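Ticket 334 - Tramby cell, wrist cam grid offset / bin place drifting
Opened by: Kinga Tóth
Assigned: Gergely Vincze
Status: open, waiting on tape

5/2/20 KT
Places into the bin landing long, toward the far wall. Started after the gripper swap. Re-ran hand-eye cal, error still 5 mm. Limit on this cell is 2.

GV
Fingers seated ok? Base bolts?

KT
Both checked. Fingers re-torqued, base plate hasnt moved. Power cycled controller, reloaded Niskanen offsets from August backup. No change. Error is worse on the left colums of the grid.

GV
Then its the grid, not the arm. Cal script takes its corners off the blue tape. Send me wrist view and overview pls.

KT
Wrist cam first, then fixed cam with part over bin.

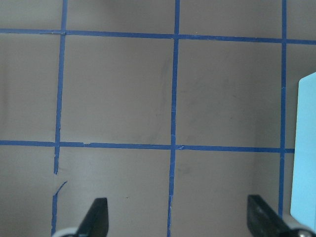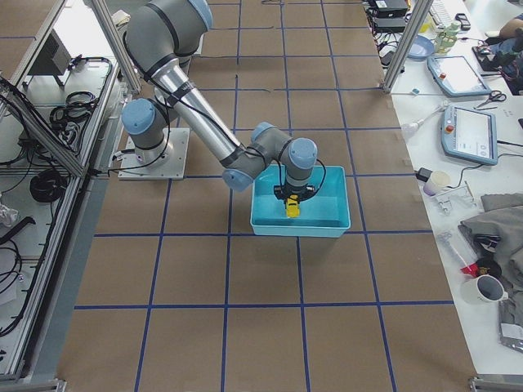
Findings (GV)
- left vertical line in wrist view has a gap below the lower horizontal, torn bit curling off under it. Script could be grabbing that as a corner
- raised crease where same line meets upper horizontal
- in the overview some lines look wavy up top
- part is near far wall of bin, matches what Kinga reports

To do
1. Pull left vertical, re-lay full length with a straightedge. No patching
2. Flatten or redo the crease
3. Bin out before cal
4. Re-run cal, 18 poses, post the residuals here

KT
Ordering tape. Dont run Prollico job untill this is closed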